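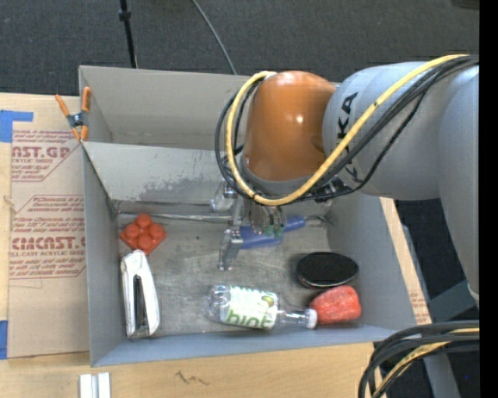 The part on Etruscan tombs is the one Nélida Benítez kept going back to, she wrote after trying out an early copy with her evening class, and her students asked to keep theirs over the break.

Atham Press is very happy to announce the second edition of Painted Rooms: Wall Painting in Ancient Italy, out in June. The book follows the painted wall from the tombs of Tarquinia to the houses of Pompeii and Herculaneum, and then to the villas that rich Romans built along the Bay of Naples. It is written for first-year students and for anyone who has stood in a museum wondering how a painter got plaster to hold that red.

Much has changed since the first edition. There are 85 new color plates, most of them full page, and 15 of the drawings have been redone so that readers can see where each painting sat in its room. We are especially pleased with the new fold-out plan of the Villa of the Mysteries, which teachers have been requesting for years! The chapter on pigments has almost doubled in length. It covers lime plaster, Egyptian blue, cinnabar and the ochres, and it explains in plain terms how fresco was laid on in sections while the surface was still damp.

Chapter 3, on the Four Styles, has been rewritten from the first page to the last. Teachers told us that students learned the names of the styles and then could not pick them out on a wall. The new version puts walls of different dates side by side, with short notes in the margin, and it spends more time on the rooms that don't fit the system very well (there are plenty, and they are often the most fun to teach).

The glossary now gives Latin and Italian terms together. Maps have been moved to the front. A reading list closes each chapter, with older works kept in where they are still the best place to start.

The first printing is 3000 copies, in paperback only. A hardcover for libraries will follow from our partner Zerine, using the same page numbers, so classes can mix the two without trouble. The book will be stocked at Bravo Books in Drinton and can be ordered through any bookstore.

Teachers who would like an exam copy should write to the Atham Press sales desk with the name of the course and the expected class size. Sample pages from the pigments chapter are available on request.

Released April 14, 2018
Atham Press, Art and Archaeology List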